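Community > Workshop Builds > Arms and Grippers

Stacking script sets the top cube down off to one side

Xuân Hầu

Hello all! I've been putting together a block stacking routine in simulation before I try it on the arm in our shared workshop at Haltthorpe, and I'm a bit stuck. The script wants the teal piece on top of the pink one, and I can't get them to line up.

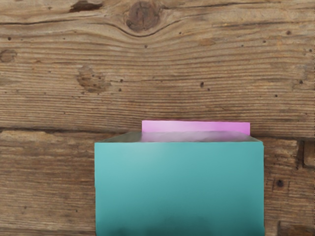 I've already been through the grasp offsets twice, and my 778 lines of Python are getting hard to read – any ideas would be so welcome.

Hà

Check your camera angle. Mine was off.

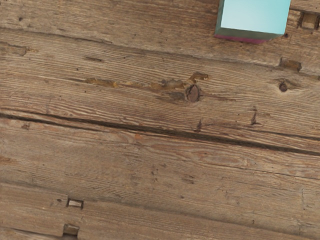
1 min read

A longer thought from me: log the cube's pose once the fingers close, then again after release. I wait 30 simulation steps before reading the second one, and the difference usually tells you which half of the routine to fix.
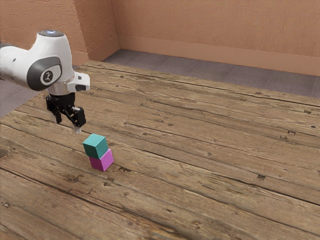 Khoa Khương: I'd look at the release height too. Mine was opening too high, and I lowered it bit by bit until the drift went away. Good luck with it!

Related
Open gripper drifts after homing
Willine wrist mounts
Drallusham sim night, February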